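Call for participants: packing and shelving food containers at home

Clarkine Home Storage, Studton
Posted April 2025

Clarkine is looking for adults to take part in paid sessions on how people put food away. We make racks, shelves and containers for small kitchens, and we want to watch ordinary users load and unload them before we settle the next range. You do not need to be tidy or a good cook. You do need to be willing to do the same simple job more than once.

What you will do

Each session takes place at a table in our test kitchen on Kakwood Road. You will be asked to put containers and trays on a rack, take them off again, and move them from one level to another. In some rounds the containers have food in them and in some they are empty. Part of the session is free choice - you get a set of items and arrange them the way you would in your own kitchen.

At the end there is a short talk with the session leader. We ask which items were awkward to reach, whether you could tell what was in a container without opening it, and what you would have put somewhere else. There are no right answers and you will not be scored.

A session lasts 90 minutes including a break. You may sign up for one session or for several, up to 17 in total. People who come back often are helpful to us, as habits change once the rack is familiar.

Who can take part

You should be 18 or over and able to stand at a table for most of the session. A stool is available if you ask ahead. We take left-handed and right-handed people and would like more left-handed people than we have now. You should be comfortable handling sealed food. If you have a food allergy, put it on the form and we will leave that food out of your session.

We cannot take people who work for a maker or seller of kitchen storage, or who share a home with someone who does.

Pay

$45 per session, paid by bank transfer within two weeks. Parking behind the building is free. Bus fare is paid back if you keep the ticket.

Sessions run until the end of November, mornings and early evenings. Tell us which suits you better and we will offer times. If you have to cancel, please do it by noon the day before so the place can go to someone else.

How to apply

Ask for the form at the front desk, or write to Marina Galanis, Participant Office, Clarkine, 1531 Kakwood Road, Studton. Quote reference 1268. Include your name, a daytime phone number and a line or two on the kitchen you use most - size, shelves or cupboards, how many people share it. Stamatia Pappas leads the sessions and will call to answer questions before you commit to a time.

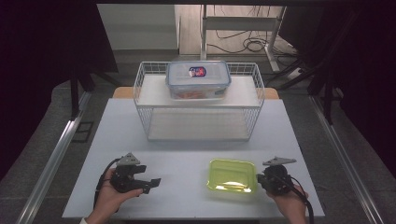 Reading time: 3 minutes

The white wire rack has two levels, with the clear lidded container on the top one. Participants work with racks and containers of this kind, and with small shallow trays. Please wear sleeves that stay clear of your hands or can be rolled up.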